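Snack Bay Reset: Facing and Stacking Notes

The snack and drinks bay at the Flalstead store was reviewed in May as part of the small-format shelving work. The unit is a multi-tier gondola in dark gray, divided by a vertical post into a left and a right section. Drinks share the top tier with boxed snacks, and chips go on the tier beneath. Natsumi Nomura, who maintains the shelf plans for Flalstead and Cruzado, has asked that the following points be read before the next reset.

Cans. The green drink cans stand upright on the top tier in two loose rows. Loose rows are acceptable during trading hours. At close, the front row is to be pulled to the shelf edge and the back row squared up behind it, with the lettering turned to the aisle. A can that leans usually has its base resting on something: check for a lifted shelf edge or a stray label backing before pushing it upright. Nine cans are on the shelf at present, and the plan allows for 21, so the next fill goes behind the existing stock.
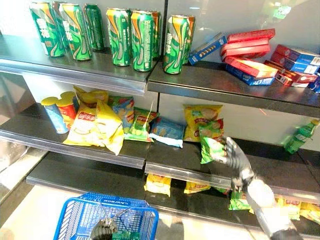 Photo: Vasilis Yordanov / Rurnillow

Boxes. The boxed snacks on the right of the top tier need the most correction. Red boxes and blue boxes have been mixed into one pile, some flat and some at an angle. Small cartons of this type do not hold a stack when the faces are crossed, and a box propped diagonally takes up the width of two. The standard for this section is as follows.

Separate by color and product first, on a cart or in a basket, before anything goes back.
Lay flat boxes long side out, no more than three high.
Stand the cracker boxes upright against the back panel, printed face forward.
Leave a finger's width between stacks so that one can be lifted without dragging the next.

The shelf depth is 300 mm and the plan assumes a carton no deeper than 200 mm. Anything deeper is to be turned sideways and noted on the sheet. 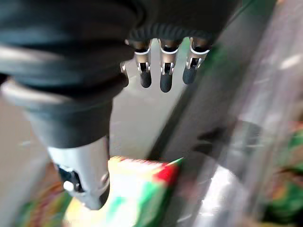
Baskets used for sorting should be loaded with cartons at the bottom and bags on top. Chip bags placed under boxes lose their shape and will not stand afterward. Baskets are not to be left on the floor in front of the bay once the sort is finished — two were found there at the last walk-through.

Chips. Canisters go at the far left of the chip tier, where they act as a bookend. The bags follow in color blocks: yellow, then blue, then green. A large bag that slumps over the shelf lip should be taken out, shaken so that the contents settle to the base, and set back with its bottom seam folded under. If it slumps again, bring a second bag of the same kind up tight behind it. Do not lean it on the neighboring color, as both will go over when a customer takes the front one. 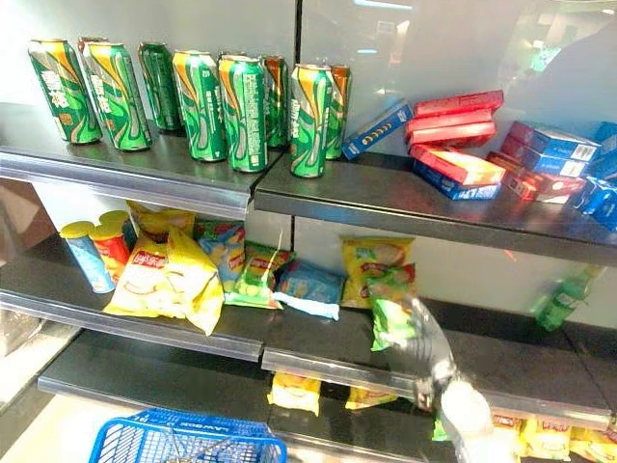

Price rails. The clear rail along the top tier is to be wiped with a dry cloth only. The spray used on the back panels clouds the plastic. Tags are positioned to the left edge of each product block, and they move when the block moves. At Cruzado the tags were left in place after the last reset and had to be redone.

The revised plan is filed as sheet 565 in the Hasa binder. Corrections go to Natsumi Nomura, preferably marked on a printed copy. The drinks side of the plan is unchanged apart from the can quantity.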